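The Grustley Snack Drawer Insert, Wide

Domard Pantry Goods
Item no. 300
In stock. Usually leaves us the next morning.

Every kitchen has a place where the snacks go. In most kitchens it is also the place where the snacks stay, under other snacks, until somebody moves house. The Grustley Wide is a plain, deep, open-topped bin that goes in a drawer, on a shelf or on the counter, and it gives the bags and boxes a fixed address. What you do with the address is up to you. We make bins. We can't make you stop buying crackers.

The Wide is the middle child of the Grustley family. The Narrow was made for tea bags and bars, and the Tall was made for people who buy cereal as though a storm were coming. The Wide came about after we got enough letters from customers who had bought two Narrows, put them side by side and found that a bag of chips will sit in neither. It will perch on the wall between them and fall behind the drawer in the night.

What it does

It holds bags standing up. This sounds like nothing until you have spent an evening with a drawer full of bags lying down. A bag lying down slides over its neighbor, the neighbor goes under the next one, and by the end of the week the only thing you can reach is the thing you didn't want, which is why it's still on top.

The front wall is lower than the back, so you can read a label without lifting anything. The sides slope out slightly toward the top. The base is ribbed, and crumbs collect between the ribs instead of under the food. You will still have to tip them out at some point. The instruction sheet says "regularly," and we leave the meaning of that word to your conscience.

There are two loose dividers in the box. They slot in anywhere along the length and come out with a firm pull. If you use them, keep the boxes at one end and the soft bags at the other. If you don't use them, they fit nicely in the drawer with the batteries and the takeout menus, where ours live.

Before you order, take a look at what you own

We suggest emptying the snack spot onto the counter first. It's a humbling ten minutes, but it tells you whether you need one bin or two. The trouble is rarely the amount. It's the mix: crinkly bags, stiff little boxes, round things that roll, and clear wrappers of whatever it was that came in a clear wrapper. Each of them packs well with its own kind and terribly with the rest.
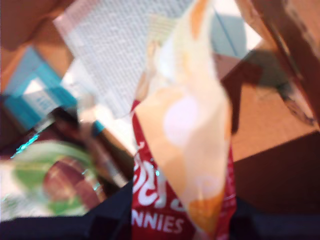 A bag, a wrapper, a box and a round one: the usual tangle.

A word on the boxes. People like to pour everything out of its carton to save space, and for bars in their own wrappers that works fine. For anything with cooking times printed on the side, please keep the box, or at least cut off the panel you need. Our customer desk once spent most of an afternoon helping a man work out what he had in a jar. It was pancake mix. He had been hoping for something else.

Round packages are best laid against the back wall with a divider in front. Opened bags go at the front with a clip on them. The bin doesn't come with clips. We used to include one and received a surprising number of complaints about its color.

Size and care

Length: 14 inches
Width: 9 inches
Weight limit: more snacks than you should own
Washing: warm water, dish soap, soft cloth. Keep it out of the dishwasher. The bottom rack will warp the base, and then it rocks.
Stacking: empty bins nest for storage. Full bins shouldn't be stacked, because the upper one will sit on your chips.
Colors: cloud, oat, and a green we call Drestine, after the street our first shop was on. It looks darker in person.

Measure the inside of your drawer, please. The front of a drawer is always wider than the space behind it, and the difference is where our returns come from. Allow a finger's width on each side so you can get the bin out again. If your drawer has a rail across the top, measure under that too.

In the box

One Wide bin, two dividers, one strip of blank labels and one instruction sheet. The sheet is short. The labels peel off cleanly if you change your mind in the first few weeks, and after that they become part of the bin.

Which one goes with it

If your drawer is deep, the Wide sits well in front of a Barros can rack, with the cans at the back and the bags within reach. Plenty of people buy the pair, and there's a small discount in the cart when you do. If you have children, you may prefer the Wide on a low shelf for the snacks they're allowed, and a Tall on a high one for the rest. They will find the high one. It buys you a month.

From the person who designed it

"I wanted something my own family would put things back into," says Sumathi Mudaliar, who drew the first Wide on the back of a receipt and tested it at home through one very long November. "They don't. But they throw things at it now, and mostly they land in it. The low front was for the labels. I'd like to claim I planned it for the throwing."

The first batch was 600 bins, and the ribs were too shallow. If you have one of those, it will say "1" under the base, and we'll still swap the dividers for the newer, stiffer ones if you write to us. The bin itself is fine. It just hangs on to its crumbs.

Shipping and returns

Bins go out flat-packed inside one another when you order more than one, so a large order may come in a smaller carton than you expect. Look inside the first bin before you write to tell us the others are missing.

Returns are free if the bin is clean. We mention this -- and we wish we didn't have to -- on account of a Wide that came back to us with half a bag of pretzels still in it. We refunded the bin. The pretzels were stale.

Questions about fit go to the customer desk, morning or afternoon. Send the inside measurements of your drawer and a rough list of what you plan to put in it. An understated list is fine; we add a third.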